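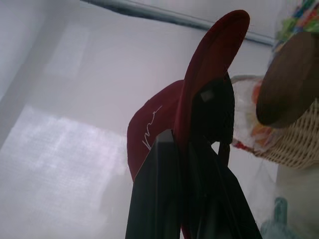
Dark red cap, white script stitched on the crown.

Notes on Leaving a Rented House in Good Order

The lease on the house in Prisetti ended in February, after 6 years of tenancy. This entry records how the household was reduced, packed and moved to a smaller apartment in Jostis. It is written for readers of this blog who have asked about the process, and in particular for those who are preparing for a similar move and have more possessions than rooms.

The decision to move was made in the autumn. The new apartment has one bedroom, a combined kitchen and living area, and a storage closet on the landing. The house had three bedrooms, a basement and a covered porch that had been used as a fourth bedroom for objects. It was clear from the floor plan that slightly more than half of the contents could not be accommodated. The question to be settled was which half.

The first measure taken was to stop acquiring. No books, kitchen goods, garden supplies or clothing were bought from the date notice was given. Exceptions were made for food, light bulbs and one pair of winter boots. This measure is recommended without reservation. It had an effect on spending, and a greater effect on attention. A person who is not permitted to bring a new saucepan home begins to look more closely at the saucepans already there, several of which had not been used for a long time and one of which had no handle.

Sorting began in the basement. The usual advice is to start with an easy room in order to build confidence. That advice was considered and set aside. The basement held the heaviest items and the ones most likely to require a truck, and the truck had to be reserved in advance through the town. Paint cans, a treadmill, two mattresses and a quantity of lumber were dealt with in the first stage. The town accepts dried latex paint with household trash but requires oil-based paint to be delivered to the transfer station in its original can. Residents of Prisetti should note that the transfer station closes for lunch and that the gate attendant observes this strictly.

Books were the second stage, and the slowest. A complete list was made before anything was removed from the shelves, and it came to 654 titles. The list took several evenings. It would have been possible to proceed without it, but the list proved useful in a way that had not been planned: a good many titles could be struck out on paper with no discomfort at all, whereas the same books held in the hand tended to go back on the shelf. Reference works with an equivalent at the public library were released. Novels were retained only where there was a firm intention to read them again. Cookbooks were treated leniently, and this leniency is now regretted, as they occupy the only deep shelf in the new kitchen.

The limit for the new apartment was set at 100 books. The present number is somewhat higher. The matter remains under review.

Clothing followed. Each garment was assigned to one of four groups: keep, give, repair, or discard. The repair group was permitted to exist only until the end of the month, after which any item still in need of a button or a hem was moved to the give group with a note pinned to it. Coats were the most difficult, being bulky and costly to replace. Hats were simpler. The household owned more of them than it had heads, most having arrived as gifts or souvenirs, and those in regular wear were easily identified from the state of the sweatband. The rest were brushed and sent out with the first collection. Baseball caps should be packed with the crown supported by a rolled towel or another cap, and nothing should be laid across the brim. Straw hats do not travel well under any arrangement and are best worn on the day.

Papers require a separate word. Tax records, the lease and its inspection report, medical papers and vehicle documents were placed in one folding file, which traveled in the car and was not entrusted to the movers. Appliance manuals were discarded after it was confirmed that the same manuals could be obtained online. Letters were kept. A decision had been made at the outset that no letter would be read during the sorting period, and this decision was broken on the first evening. Readers are advised to allow time for it.

Items for donation were divided between two outlets. Furniture in sound condition was collected by the reuse store in Su, which offers a pickup service for larger pieces and asks that drawers be emptied and taped shut. Smaller goods were delivered by car. The store does not accept cribs, car seats, upholstered items with tears, or anything that must be plugged in to be tested and cannot be. A lamp was refused on the last of these grounds, the bulb having failed in transit. It was accepted on the second attempt with a new bulb.

The sale of goods was attempted on a modest scale. A dining table and a set of garden chairs were sold to neighbors. A sideboard was advertised for several weeks, attracted a number of inquiries about its exact height, and was finally given away. In the judgment of this writer, selling is worthwhile for perhaps the best few pieces in a house. The hours spent on messages, appointments and missed appointments are better applied elsewhere.

Boxes were obtained from Parnano, the moving supply firm on the Jostis road, which rents reusable plastic crates by the week. The crates stack securely and have fixed handles. They are also all the same size, and this imposes a useful discipline on books and an inconvenient one on table lamps. Ordinary cartons were used for linens and for the lighter kitchen goods. Every container was labeled on 2 sides with the room of destination. The room of origin was left off the label entirely, as it is of no interest to anyone carrying a crate up a flight of stairs.

Two bags were packed last and kept apart. One held bedding, towels, a change of clothes and toilet articles for the first night. The other held a kettle, mugs, tea, a roll of paper towels, a screwdriver, a box cutter and the telephone chargers. The second bag was opened within minutes of arrival and served as the household headquarters for the better part of a week. A can opener should have been included.

Cleaning the house took longer than packing it. The landlord's inspection list was requested early and followed in the order in which it was written. Particular attention was given to the oven, the window tracks, and the marks left on the bedroom wall by a bookcase that had not been moved since it was installed. A mild solution of dish soap removed most of these. Nail holes were filled and lightly sanded. The landlord waived repainting on account of the length of the tenancy, and the deposit was returned in full, less the cost of one missing key to the porch door. The key was later found in a coat that had been placed in the keep group.

The move itself was completed between early morning and three in the afternoon. It rained until noon. The movers laid cardboard in both hallways, which was appreciated at both addresses, and the sofa entered the apartment by way of the balcony after its legs had been removed.

The apartment is quieter than the house and warmer. The kitchen window faces a row of garages and, beyond them, the upper branches of a chestnut. The closet on the landing is already full. There is no longer a basement in which a decision may be left until later, and it has been necessary to adopt new habits with regard to cardboard, jars and the newspaper.

Several matters remain outstanding. The curtains from the front room are too long and must be altered or replaced. The change of address has been accepted by the bank and the utility company, but not yet by the dental office, which continues to write to Prisetti. A further entry will be posted once the shelving has been installed, with measurements for those who have requested them.

Questions about crate rental, the pickup service in Su, or the handling of old paint may be left in the comments, and a reply will be given as time permits.

This site uses cookies to remember your preferences and to count visits. By continuing to browse you accept their use. Accept | Manage settings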